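Section 4: Descaling Your Piketti Countertop Kettle

The kettle will tell you when it wants descaling. It does this with an orange light, then a blinking orange light, then a sort of sulking in which it takes twice as long to boil. Please act during one of the first two.

Before you start

You will need one sachet of Rolgate descaling powder (or 200 ml of plain white vinegar), fresh water, and an evening in which no one is demanding tea.

CAUTION: Unplug the kettle and let it cool. Lift it off its base. The base does not enjoy water and will not forgive you.

1. Empty the kettle and take out the spout filter by pinching the tab and pulling up. If it won't budge, you are pulling the wrong tab.

2. Set the kettle on a flat surface near the sink, with enough room to open the lid all the way.
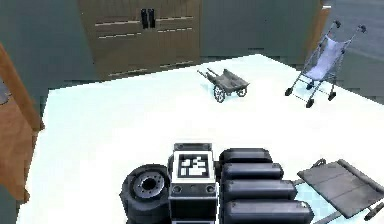

How often should I descale if I have a water softener?
Twice a year is plenty for most homes with softened water. Go by the light if it comes on sooner, and carry on as normal if it doesn't.

3. Tip in the powder, then fill with water to the MAX line. With vinegar, pour the vinegar first and top up with water. Never mix the two. Jolán Szénási in our test kitchen did so, and would like it known that the lid stayed open for the rest of the afternoon.

4. Put the kettle back on its base, plug it in, and hold the power button for 7 seconds until the light turns blue. The kettle will warm gently, stop, and warm again. It is not broken. It is soaking.

5. Wait for the beep. This takes around half an hour. Pressing the button again starts the whole thing over.

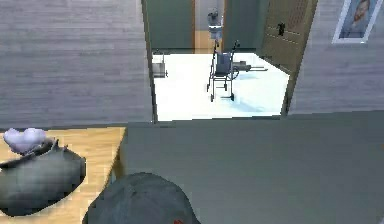

6. Unplug, pour everything down the sink, and rinse twice with cold water. Flakes of white scale in the first rinse are what you came for.

7. Boil one full kettle of fresh water and throw it away. Skip this and your next cup will taste like salad.

8. Refit the filter. It clicks when it is in. If it merely leans, it is not in.

NOTE: Do not scrub the inside with steel wool, a knife, or anything from the garage. Scratches give new scale something to hold on to, and they are not covered by the warranty.

If the light stays on after a full cycle, see Section 5, Resetting the Counter.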